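Flolby Workshop Members Get Arm Moving on Shared Bench

Members of the Flolby shared workshop have a robot arm running on the big perforated table at the back of the metal room, after two winters of work on weeknights. The group opened the build to other members on Thursday, October 17, 2019, and plans to keep a regular evening for it.

The arm was bought used, without a working controller. Benedikt Baumgart and Izzati Sopacua rewrote most of the control software and replaced the wiring from the base up. The group spent 98 dollars on connectors and cable, and paid for the arm itself out of members' own pockets.

"The motors were fine," Baumgart said. "Everything between the motors and the laptop had to go."

The first job the group set for the arm is pushing. It has no fingers to pick things up with, only a plain dark rod with a rounded end, which it lowers to a wooden board and uses to slide small blocks from one spot to another. The blocks come in red, blue, green and yellow, and in several shapes, among them stars, cylinders and a heart.

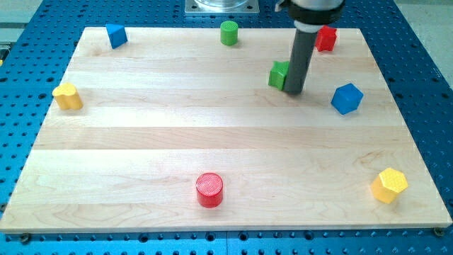

Why pushing

Sopacua said a rod was the cheapest tool to make and the easiest to replace. It also leaves the hard part to the software. A cube pushed off center turns as it slides, and a cylinder does not turn the same way, so the program has to look again after each short move and correct itself.

A member types in a request, such as moving the blue cube next to the green star, and the program works out a path around the other blocks. Straight pushes across the middle of the board go well. Pushes near the edge are still a problem -- blocks end up on the table and somebody has to put them back by hand.

The board was glued up by Genivaldo Lopes in the wood room. An earlier one made from scrap shelving bowed over the summer and was thrown out in May.

Next steps

Mohit Goel is working on a second camera mount so the program can keep track of blocks when the arm is in the way. The group would also like to slow the arm down near the board edges, a change Baumgart expects to finish before the end of the year.

Members who want to run the arm must first take a safety session, which lasts 25 minutes and covers the stop button, the taped line on the floor and how to shut down the power supply. Sign-up is on the sheet by the metal room door. The software, which the group calls Kevidov, can be copied from the workshop's shared drive.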